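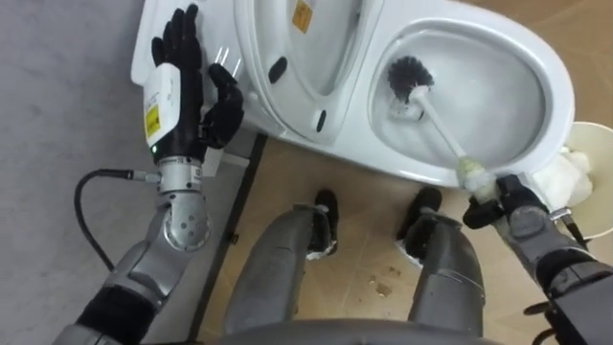

Several parents who attended the spring open house at Stamley wondered whether a school robotics course ought to have a little more ambition than bathroom cleaning. One wrote afterward that students had been promised the future and had been handed a brush. The comment was courteous, and it deserves a considered reply, for it touches on a question that the department has discussed at length and that other schools will soon face.

The Stamley robotics elective enrolled 12 students this past year. They worked in two groups on a single assignment, known in the course catalog as the Household Task Project and among the students as Pota, after the name they gave the control program. The assignment asks a humanoid robot to perform ordinary domestic work in an ordinary room. Cleaning a toilet was the task selected by student vote in November, over folding towels and loading a dishwasher. It is the opinion of this writer that the students chose well, and that the school should keep the project in its present form.

Consider first what the task requires. A toilet is smooth, hard, curved and fixed to the floor. A brush is long and light, and the part that does the work is at the far end from the part that is held. One hand must steady the machine against the porcelain while the other guides the handle into the bowl, and the body must remain balanced over both. A small error at the grip becomes a large error at the bristles. Students who had found the lever problems in their physics textbook tedious returned to them without being asked. The group responsible for the supporting hand spent seven weeks on the question of how hard an open palm should press, and their notebook on that subject is the best piece of student writing the department received this year.

Consider next what the task does to the habits of a class. Many robotics contests take place on a prepared field, with known dimensions and colored pieces designed to be picked up. The Zindumlow Cup, in which Stamley has taken part for several seasons, is a well-run event of that type, and our students have benefited from it. Yet a prepared field teaches a student to expect a prepared world. A bathroom has a wastebasket standing close to the fixture, a change in the flooring, and very little room for a second elbow. When the program failed in such a place, students could not appeal to a judge or to the rule book. They had to look again at the room and ask what they had assumed about it.

A second objection, raised within the faculty, concerns dignity. Some colleagues fear that families will see the project as comic, or that it suggests low expectations. This writer takes the opposite view. Cleaning is necessary work, performed every day by people whose skill is seldom noticed. Before any code was written, each student was required to clean a bathroom at home and to record every motion made. The finished lists ran to as many as 52 separate steps. Several students reported that they had never thought about how often they changed their grip or shifted their feet. A course that leads young people to respect the difficulty of common labor is doing part of the work of a general education, and it should say so plainly in its materials.

The harder objection is one of employment. If a machine can be taught this work, what becomes of those who now earn a living by it? The elective does not have an answer, and it would be improper for it to pretend to one. It does require a written essay on the subject, which counts for as much as the final demonstration. The essays submitted in May disagreed sharply with one another. One student argued that such machines belong first in the homes of people who cannot safely bend or kneel. Another held that no school should assist in developing them at all, and received high marks for the argument. The department regards that disagreement as a healthy sign.

There remains the matter of cost. The robot is used under a shared arrangement with the Abeysekara Workshop, and the school's direct spending on the project this year came to 700 dollars, most of it for cables, brushes and replacement connectors. This compares favorably with the travel budget for a single out-of-state contest. Staff time is the larger expense, and the board is right to examine it. Two teachers supervised every session in which the arms were powered, and that practice must continue whatever else is reduced.

Certain changes would improve the course. The project should begin earlier in the fall, so that the second group is not left to learn balance and grip in the same month. Written work should be collected in stages. Students who do not program should be admitted in larger numbers, as the motion lists showed that close observation was in shorter supply than coding skill. The department would also welcome a visit from people who clean buildings for a living, whose advice would have spared the students a good deal of trial and error over the angle of the handle.

The board will consider the elective course list before the start of the new school year. Families who wish to comment may write to the science office, and all letters will be forwarded with the department's recommendation that the Household Task Project be renewed.

Science Department, Stamley
3 July 2019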